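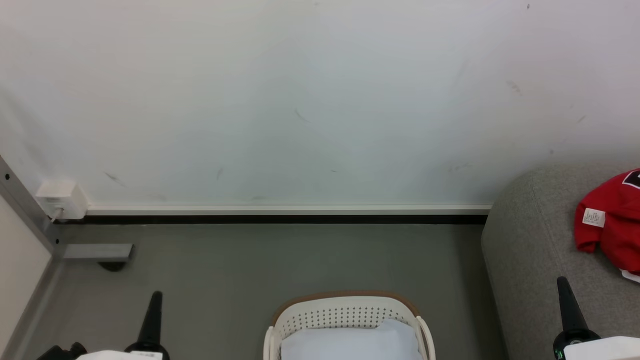
**Rivus 6 portable vs. the regular installer, which one are you all using?**

**dilwyn_g** wrote:

Hi all, I edit short videos for a couple of local shops and I've been on the regular Rivus install for ages. My new laptop has a tiny drive, so I'm tempted by the portable build (the one on their own download page, not some random mirror!). Anybody running it off a USB stick day to day? My main worry is previews. I've got a project with 213 clips in it and it already crawls.

**ladanazimi** wrote:

I do! Been on portable for months and I love it. I keep it on a small external SSD and carry it between home and the office, and all my shortcuts and presets come along with me. A plain USB stick is a different story though, mine took 65 seconds just to get to the start screen. Get the SSD.

**touran.n** wrote:

Gonna disagree with Ladan a little. Portable is fine until you need plugins. I use the Firnine color pack and it wants to put its license file in the system folder, so every time I moved to another computer it asked me to activate again. After the third time I had to email them to get it reset (they were nice about it, but still). Went back to the regular install in August and haven't had a problem.

**ladanazimi** wrote:

@touran.n that's a Firnine thing, not a Rivus thing! My title packs all load straight from the plugins folder next to the program.

**touran.n** wrote:

Sure, but if the plugin you need for work doesn't play along, it doesn't matter much whose fault it is :)

**davoud_s** wrote:

Dilwyn, where's your cache going? In portable it defaults to the same drive the program is on, and with that many clips you'll fill it up quick. Go to Settings > Storage and point it somewhere else. I put mine on the desktop's second drive and previews got a lot smoother. Mine's at 126 GB right now, which I should probably clean out.
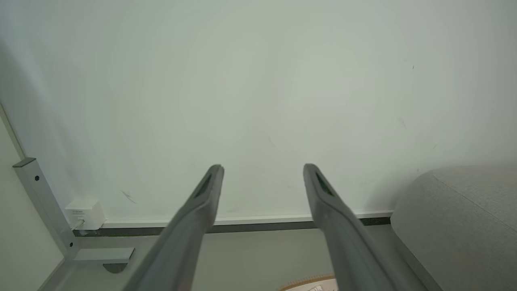

*Gray gripper fingers against an off-white wall*

Also turn on proxies before you import. If you do it after, it only makes them for new clips, and you have to select the old ones and right-click to build the rest.

**dilwyn_g** wrote:

Oh wow, I had no idea about the cache. It's on my main drive now, so that could be half my trouble. No Firnine stuff here, just the built-in effects and one Bunwood transition set. Does that one work in portable?

**forough_nouri** wrote:

Bunwood works, I use it. Copy the whole folder over, including the little settings file, or your favorites disappear. One thing I'd add is don't open the same project in both versions. I did that once and the audio levels got reset on every track, and I was redoing them till midnight.

**davoud_s** wrote:

Never had that happen and I swap back and forth all the time. Were both on the same version number?

**forough_nouri** wrote:

Hmm, no, the portable one was older. Might have been that. I still save a copy first now!

**dilwyn_g** wrote:

OK, ordering an SSD tonight and moving the cache in the meantime. Thanks everybody, I'll post again once I've tried the big project on it.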